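Toleo kitchen set: notes on what to buy

Hi! I'm Letay, and I look after the Toleo recordings and (sadly) the shopping list behind them. If you're planning a similar setup, start with the spreadsheet costs.csv and then read this.

Budget: 4,000 for the year, all in. The arm was already ours, so the biggest line was 730 for the gripper and wrist camera. Get 2 sets of fingers -- Nahom talked me into it and I'm glad he did. Props came to 200, mostly cups, cloths and clear plastic tubs.

Still to price up: spare camera cables, and a lamp that doesn't glare so badly on shiny worktops. Quotes from Vemex are due in June.
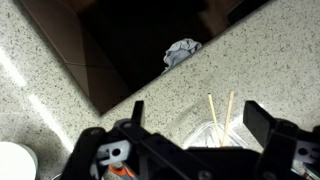

Wrist view: clear container with two thin wooden sticks, between the open fingers. Blue cloth in the sink.

Prices were last checked on 9th August. Questions about the spreadsheet go to me, anything on mounts to Nahom Tsegaye.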